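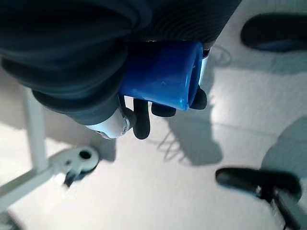
Blue cup held sideways over the floor, three black fingertips underneath.

Print this page | E-mail this page

How to budget for your first robot hand

Start with the hand, then add everything else! Our Plirau quote was $4000, and I was thrilled - until Mỹ Võ asked about fingertips. A spare set adds $330. Put it on page one of your plan.
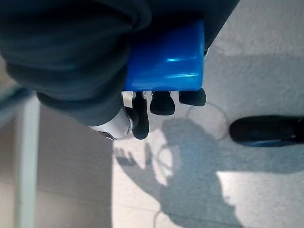 Do I need to buy the protective sleeve right away?
Order it with the arm, so you only pay shipping once.

Next, price the mounting. Brackets, posts and clips came to $116 at Grukmont, and they make the whole setup so much nicer to work on. If you want two hands, double the

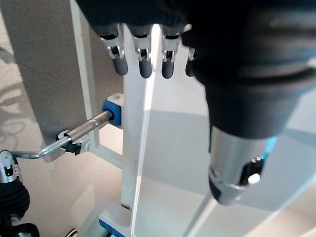
spares too, and ask for a bundle price before you sign. Ours saved us almost $3000!

Contact Kenneth Moncrieff | © Hekesus | Back to top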